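Vorkell Card Designer, Set-up Guide
Section 4: Preparing an invitation for print

This section covers page set-up, text fields, guest name merging and export for folded and flat invitations. It assumes that the program has been installed and registered as set out in Section 2, and that a template has been opened from the Istberg or Ehlers template set.

4.1 Setting the page

1. Open the File menu and choose Page Set-up.
2. Under Format, select Flat or Folded. For a folded card, also select the fold edge (Left or Top).
3. Enter the finished size. For a folded card this is the size after folding.
4. Set Bleed to 3 mm on all sides.
5. Set Resolution to 600 dpi for line artwork and monograms. Templates containing only photographs may be left at the default.
6. Click Apply. The trim line is drawn in red and the safe area in grey.

Note: Changing the format after text has been placed moves every text field to the front panel. Fields on inside panels must then be put back by hand.

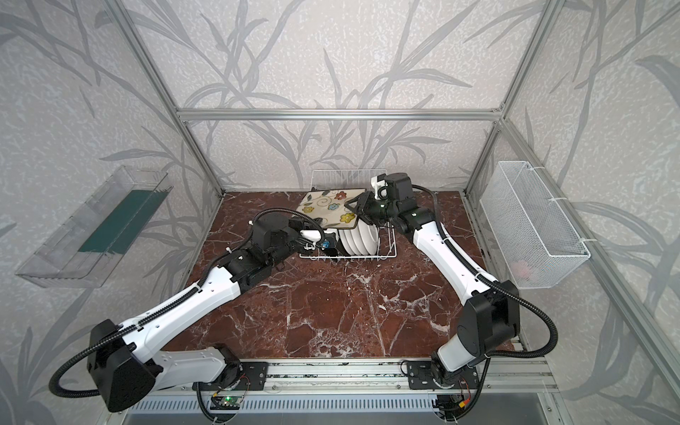
Fig. 4-1. Two robot arms at a marble-patterned tabletop, with a wire dish rack.

4.2 Editing the text fields

Each template has fixed fields (Hosts, Occasion, Date, Venue, Reply) and may have up to 12 free fields. Fixed fields can be hidden but cannot be deleted.

1. Double-click the field. The border changes from dotted to solid.
2. Type or paste the text. Pasted text takes on the style of the field.
3. To keep a line together, use Shift and Enter at the end of the line above it.
4. Choose the date style from the Date list. The style chosen is applied to the Date and Reply fields together. With the long British style the entry reads: 6 September 2019.
5. Press Esc to leave the field.

If a field holds more text than it can show, a small triangle is displayed at its lower right corner. Reduce the type size or widen the field. Text outside the field is not printed.

Caution: Script typefaces have long strokes that can extend past the field border. Keep script fields at least 5 mm inside the safe area.

4.3 Merging guest names

Names can be read from a list saved as comma-separated text. The first row must contain the column headings.

1. Choose Merge, then Open List.
2. Select the file and confirm the character set. If accented letters are shown wrongly in the preview, select UTF-8.
3. Drag the heading Guest onto the field that is to hold the name.
4. If envelopes are to be printed, drag the address headings onto the envelope panel in the order required.
5. Step through the records with the arrow keys and check the line breaks.

The sample list supplied with the program contains two records, Bevan Rakena and Arne Hinrichs, and may be used to test the layout. Remove the sample list before export.

A blank cell leaves a blank line. Tick Close Up Blank Lines to prevent this. The setting is stored with the list and not with the card. 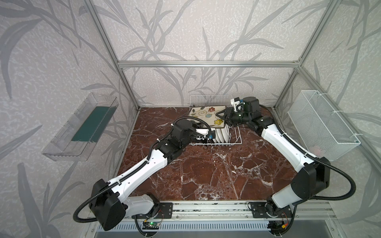
Fig. 4-2. Gripper holding the right edge of a square decorative plate, upright in the rack.

4.4 Choosing the paper type

The paper type controls ink density and the fold allowance. It does not alter the artwork on screen.

Smooth: general use, flat or folded.
Matte: for light tints and fine type. Not recommended for solid dark backgrounds.
Textured: set small type to 9 pt or above.
Pearl: flat cards only.

For your own stock, choose Custom and enter the weight and thickness given by the supplier. Cards cut from stock with the grain across the fold should be scored before folding.

4.5 Exporting the file

1. Choose File, then Export for Print.
2. Select PDF and tick Include Bleed and Include Trim Marks.
3. Tick Embed Typefaces. If a typeface may not be embedded, tick Convert to Outlines.
4. For merged cards, set Records per File. The upper limit is 80.
5. Click Export and wait until the status bar reads Complete.

Caution: Do not close the program during a merged export. A partly written file may open normally but lack the last records.

Files sent to the Drornamton print service are held for 24 hours, during which they can be replaced under the same order number. After that a new order is needed.

4.6 Messages

E-04 Typeface missing. Install the typeface or choose another, then reopen the card.
E-07 Picture below minimum resolution. Replace the picture or reduce its size on the page.
E-11 List heading not found. Check that the first row of the list has not been altered.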